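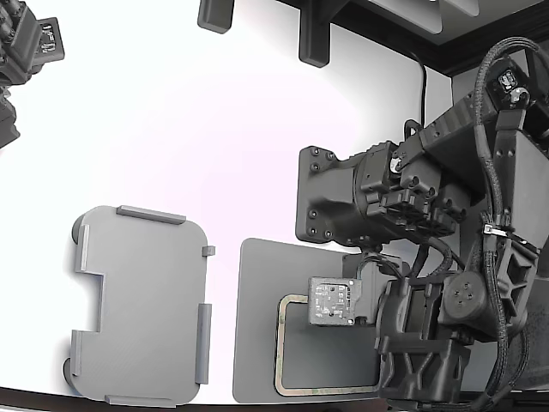
## 4.2 Tray and panel job

The Koltport guide files this under "light shop-floor chores." A bored teenager would manage it between texts. Your arms need a section of the manual.

1. Lay the tray flat on the white tabletop, notch to the left.
2. Set the gray panel to its right. Leave a gap.
3. Load job 158 and step back.

**Caution:** Keep fingers clear of the jaws. They have no opinion of you. 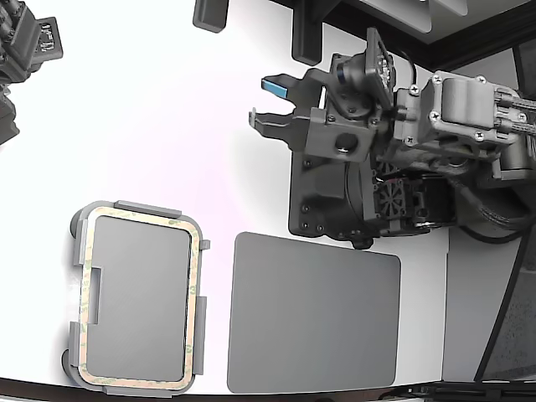
4. Run the job at speed 2. Higher speeds exist, mainly for sales visits.
5. If the arm stalls, clear code 508 and finish by hand.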